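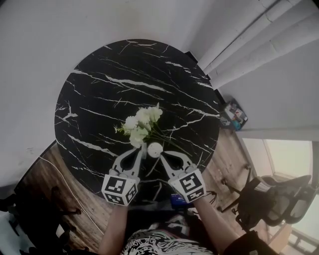
Posted by Oda Åberg, 2024-10-25

Home Flowers Tables Questions Contact
Search this site Go

You lot keep writing in about flowers on the table (lovely, keep it up!), so I've put my answers in one place.

Do cream flowers get lost on a busy surface?

Not on black marble, they don't. A small bunch laid on a glossy black top with white and grey veins is about my favourite thing in the world. On my old pale table in Josthorpe the same colours looked washed out.

Can I leave them lying down while I find a vase?

Yes, for a bit. I give mine 15 minutes at most, and then I get cross with myself and go and hunt for the jug.

How long should I leave the stems?

Longer than you think! I start with them long and snip a little at a time, at a slant, holding them up against the vase as I go. My tall one is 18 inches and I still manage to cut things too short for it.

Will water hurt a marble top?

Plain water, wiped up quickly, has never bothered mine. Vase water that's been standing is another matter, and so is pollen, so I use a saucer or a cork mat. Never vinegar or lemon on real marble, please. If yours is only marble-patterned, check what the maker says.

What about the floor underneath?

Mine's wood, so I carry the vase to the table empty and fill it from a small jug. Tuấn Đồng wrote from Sandbridge to say he does it the other way round and keeps a towel over his shoulder. Whatever works!

How often do you change the water?

Every 3 days in January, more often in summer. I rinse the vase properly too, with hot water and a bottle brush.

Round table or square for flowers?

Round, every time. You can walk all the way round and there's no wrong side to sit.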